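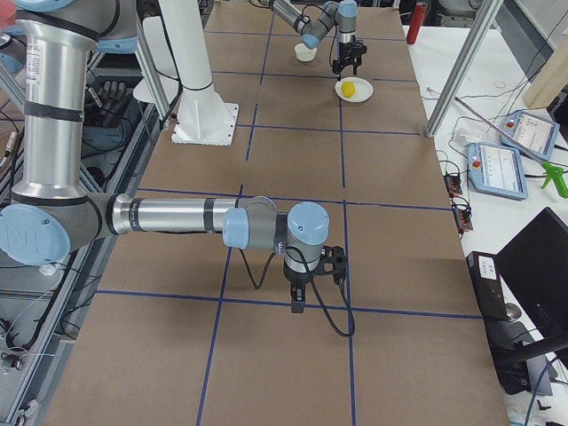 4. Setting Up Your Sourdough Home for the First Time

Welcome to the fun part! By now you've unpacked your Tastley proofing box, wiped it down and found a level spot for it on the counter (see Section 3). This section takes you from an empty box to your first batch of dough, and you can do the whole thing in an evening.

Before you start

You'll need:
- the box, lid and wire rack
- the water tray
- the power cord
- a cup of plain tap water
- a kitchen thermometer, if you have one

CAUTION: Keep the cord away from the stove and the sink. Never run the box with the lid removed and the heat switched on.

4.1 First warm-up

1. Set the water tray in the middle of the base, directly over the metal plate. It should sit flat and not rock.

2. Pour in water up to the lower line on the tray. Don't go past the upper line, or you'll get puddles when you lift the rack out.

3. Lower the rack onto its four corner posts. You'll feel it drop into place.

4. Close the lid and plug in the cord. The display shows two dashes, then the current temperature inside the box.

5. Press and hold MODE for 2 seconds until the number starts to blink.

6. Use the up arrow to set 92 degrees Fahrenheit, then press MODE once to save it. Let the box run empty for an hour. You may notice a faint warm smell during this first run, and it should be gone by the end.

7. Set the temperature back down to the one your recipe asks for. Most of our bread recipes like something in the high 70s.

NOTE: The number on the display is the air temperature. Dough straight from a cold kitchen takes a good while to catch up, so go by how it looks and feels as well as by the clock. This is where a thermometer poked into the dough is really handy!

4.2 Your first dough

1. Mix your dough as usual and put it in a bowl with plenty of headroom. A happy dough can double in here faster than you'd think, especially if your starter is lively.

2. Cover the bowl loosely if you're running without water in the tray. With water in the tray you can leave it open, and the surface will stay soft and stretchy.

3. Place the bowl on the rack and leave a finger's width of space on every side.

4. Press TIMER, choose your time with the arrows, and press TIMER again to start. The box beeps 10 times when it's done and keeps the heat on until you switch it off.

5. Check on the dough halfway through. Take a peek, give it a stretch and fold if your recipe calls for one, and close the lid again promptly.

CAUTION: The metal plate stays hot after the power is off. Let it cool before you reach in for the water tray.

4.3 If something looks wrong

Display stays blank: Push the cord firmly into the back of the box and try another outlet.

Display shows E2: The lid isn't fully closed. Lift it, check that the rack is seated, and close it again.

Water drips from the lid: Use a little less water next time and wipe the lid dry between batches.

Dough is sluggish: Feed your starter and give it another day or so on the counter. A tired starter won't perk up just from a warm box.

Yogurt, tempeh and warm butter for cookies are all covered in Section 5. Give the yogurt a try, it's so good with a spoonful of jam!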